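Jan 11, 2020

Home late, feet aching, and I still have my coat over the chair because I wanted to get this down before it goes fuzzy. The Tristard open day was today, and I went by myself in the end, which was fine, as I could dawdle as long as I liked.

I got there early and parked behind the bakery. They gave me a sticker with the number 1145 on it and a paper cup of very good coffee, and a friendly young woman told us the building used to store carpets (you can still smell it a little on the stairs, I swear). The first half hour was talk. The Zelura people had slides, far too many of them, and I'm afraid I mostly looked at the ceiling.

But then the demonstration! I had pictured something like a car factory, sparks and all, and it was a much quieter business. The arm works on an ordinary desktop computer laid on its side, with the parts waiting next to it in a tan 3D-printed tray: a processor, a stick of memory, a hard drive standing up in its blue carrier. The young man running it said the processor is the one that keeps him up at night, as it has to go down flat into its socket and there's hardly any room for error. I stood at the rail so long that two groups went by behind me. I kept thinking of Dad at the kitchen table, swearing softly at our old machine with a flashlight in his teeth. 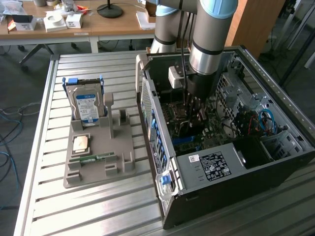 Things to remember

The next open day is in May, and I want to bring my sister.

Look up Fandwood, the little firm with the leaflets by the door. I put one in my bag and now can't find it.

I owe the parking meter people nothing, thank goodness, but I did leave my good umbrella in the cloakroom. Ticket 1033. Call them in the morning.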